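OK so a few of you asked how I'm planning the money side of the bed-making project, and my answer kept getting longer and longer, so I'm putting it in a thread. Get a coffee, I do go on a bit (1,000 apologies in advance to my mutuals who are just here for the garden stuff).

Quick background for new people. We're a tiny group in Dalildale, we teach machines to handle cloth, and bedding is what we picked for this year. Blankets, sheets, pillows. The big soft floppy things that every demo video quietly avoids!

First thing I did was write down what we already own before looking at a single catalog. I cannot recommend this enough. I was all set to ask for new hand-held grippers, and then Jonalyn Lagman opened a cupboard and there they were, perfectly good, with a bag of spare finger pads sitting next to them.

Then I made 2 lists. One is "we stop working without this" and the other is "it would be lovely." The second list was much longer and, I'll be honest, much more fun to write. The arm everybody wants from Gerkard started on the first list and I moved it to the second after a long walk.

Why did I move it? We can collect with the hand-held tools right through June without owning any arm at all. An arm that shows up early just sits there while its warranty runs down, and I've lived through that once already at Zoststead, thank you very much.

Finger pads! Please budget for finger pads. They're small and they're cheap and so people leave them off, and then one splits and a whole afternoon goes with it. I put in for 20 spares and Burgi Brunner asked me if that was a typo. It was not a typo, Burgi.

Same goes for cables, by the way. Cables and the little screws and whatever tape you like best. I gave them their own line called "bits" and it's the line I've had the fewest arguments about.

And bedding itself is equipment! It took me far too long to see it that way. If you only ever practice on one plain sheet, you end up with a system that knows one plain sheet. So there's now a real textiles line in the plan, with room for prints and stripes and shiny things and a few heavy blankets. Lachlan Quinlan has been going around the secondhand shops with a tote bag and a very serious face.

Our bedding list has 76 pieces on it at the moment. I want it longer, but we also have to wash all of it, and the laundry cost was a line I forgot completely in the first draft. Add the laundry line, friends. Detergent, dryer time, somewhere to put it all when it's folded.

If you want a feel for what the shopping is for, a regular bed for us is a few layers deep, with patterns running every which way and a gripper coming in over the top of it.
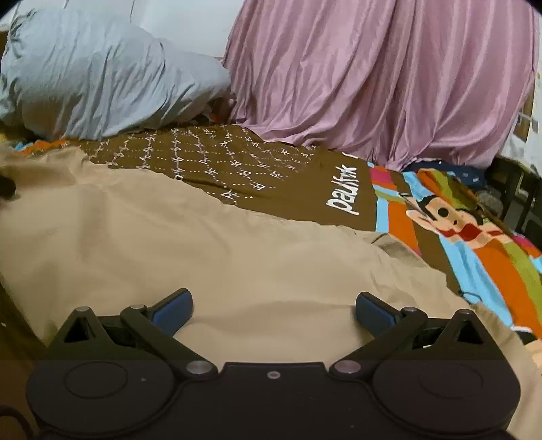

Blue finger pads open, beige blanket up front, cartoon monkey on the stripes. The pink satin is on the budget under "shiny."

Satin deserves its own post, so here it is. I priced it by the yard and then also as ready-made curtains and throws, and for our sizes the ready-made stuff came out better. It's hemmed already, too, and I am not a person who should be trusted with a hem.

Quotes: get them in writing and ask what's in the box. Michalski sent me a lovely clear one with the mounting plate, the power supply and the shipping all listed separately, and I could have hugged whoever typed it up. Another quote I got was a single number in an email. I wrote back with a lot of questions, very politely.

Where it stands as of 2023-12-03: grippers, we have. Pads, cables and bits, approved. Textiles, approved with a raised eyebrow. Laundry, approved. The arm is parked until we've seen how the hand-collected data holds up, and Renato Dalisay is going over my storage estimate for the recordings, which I have a feeling is too low.

If you've bought an arm for cloth work and wish you'd asked the seller something first, please tell me what it was! I'm keeping a list of questions for when we get to that part, and replies are open to everybody. Also taking recommendations for a sturdy drying rack.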